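**Chunk boundaries: visible stepping at the seams, two-arm cloth folding and stacking**

**vhecke_j** – May 26, 2020

Setup: two small arms on a common rail, two-finger grippers, one overhead camera. The policy predicts joint targets in chunks of 51 steps for both arms at once. Inference runs in its own process and publishes the chunk to a ring buffer. The control process reads from the buffer at 200 Hz, interpolates, and writes to the motor bus. The task is folding shorts and stacking them in a basket.

The problem is at the seam between chunks. When the new chunk arrives, its first target is offset from the last target of the old one. It is small at the shoulder and clearly visible at the wrist. On free motion I don't care. On a grasped edge of fabric it pulls the corner out of the fingers.

Tried so far:

- linear blend over the overlap, 2 different window lengths. The step is smaller and the lag is worse.
- low-pass on the commanded positions. Same result.
- exponential weighting over all live predictions. Smooth, but the gripper closes late, because older predictions still say "open".

I am on the Drekero runtime with the stock bus driver. Is anyone running chunked prediction on two arms without this?

**tormod_k**

Do not filter the gripper channel. That is your late close. Blend the arm joints, take the gripper command from the newest chunk only, and latch it with some hysteresis.

For the seam itself: what timestamp do you index the new chunk with? If the observation was captured at t0 and the chunk lands at t0 plus inference time, step zero of that chunk is already in the past. Most of the stepping I have seen was people starting playback at index zero.

**vhecke_j**

I skip ahead by the measured latency, so not index zero. The skip is computed once at startup from a warm-up run.

**tormod_k**

Then it is wrong whenever inference time varies, and it does vary. Stamp the observation at capture, carry the stamp through the inference process, and compute the offset on arrival. Capture, not receipt. The camera driver in Drekero stamps on receipt unless you change the config.

**plinth**

I disagree that this is a timing problem. I had the same symptom on a Nallik cell and spent most of December on timestamps. They were correct at the end and the wrist still jumped. The cause was in the data. The demonstrations had two ways of folding the same garment, left side first or right side first, and the policy switched between them from one chunk to the next. No amount of blending fixes that. The average of two valid folds is not a fold.

How many episodes, and how many people recorded them?

**vhecke_j**

2,835 episodes. Several operators, no written instruction on fold order.

**plinth**

There you go.

**tormod_k**

Those are separate failures and the log will tell you which one you have. Mode switching gives large jumps, rare, and only near decision points. Latency error gives an offset at every seam, proportional to joint velocity. He says wrist more than shoulder, which fits velocity.

**plinth**

It also fits a wrist that is simply less constrained by the data. Plot seam offset against commanded velocity, per joint. If it is a line through the origin I will drop it.

**m_ostrow**

Side question. Are you planning both arms independently for the return moves, or is everything the policy?

**vhecke_j**

Everything is the policy during an episode. Homing between episodes is a scripted joint-space move, one arm after the other, with a fixed order so they never share the middle of the table.

**m_ostrow**

Fine. Check whether the homing script leaves a goal in the buffer. With the Postma fork of the bus driver the last scripted target stayed live until the first chunk overwrote it. One bad seam at the start of every episode, easy to mistake for the others.

**vhecke_j**

Ran the plot. Elbow and wrist pitch are close to a line through the origin. Wrist roll is not: it has the same linear band plus a separate cluster of large offsets at low velocity. So tormod_k explains most of it and plinth explains the cluster. The stale homing goal was there too and is now cleared explicitly.

Changes made: capture stamps carried end to end, offset computed on arrival, gripper taken from the newest chunk and latched.

Two views of the cell:
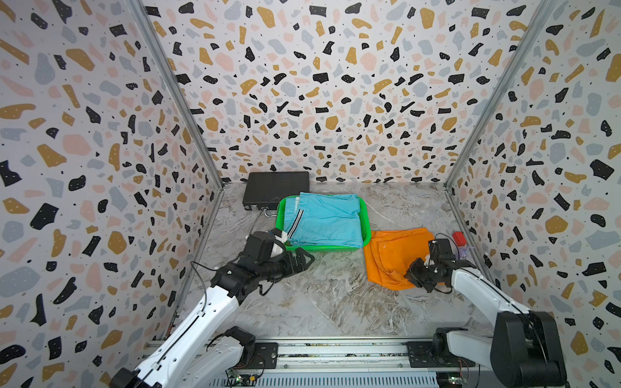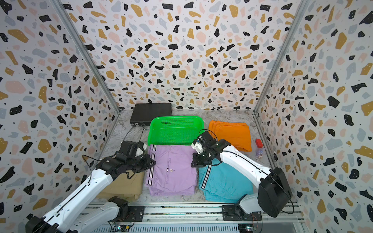
The linear band has collapsed to the encoder noise floor. The cluster in wrist roll is unchanged. I replayed the frames from a handful of those seams through the policy with different noise seeds, and the sampled chunks split into two groups that rotate the wrist in opposite directions. So it is two modes, as described.

**plinth**

Cheapest thing to try: when a new chunk arrives, sample several and keep the one closest to the unexecuted tail of the old chunk. It costs you batch size and nothing else. Then label the fold order in the data and condition on it when you have time.

**tormod_k**

Agreed on sampling. Weight the distance toward the first part of the overlap, otherwise the end of the chunk dominates and you pick badly.

**drift_table**

Or shorten the chunk. We went much shorter on the Drornetti arms and stopped caring.

**plinth**

Shorter chunks mean more seams and more chances to switch modes. It hides the latency problem and makes this one worse.

**drift_table**

Not what I measured, but our task was pick and place, no cloth.

**vhecke_j**

I will do the sampling version first, with the weighting. Chunk length stays where it is until that is measured, otherwise I am changing two things at once. The patch for the capture stamps is against the current Drekero release and touches the camera config and the buffer header. I can post it if someone wants it – it needs cleanup.

– Jozef Van Hecke

**m_ostrow**

Post it without the cleanup.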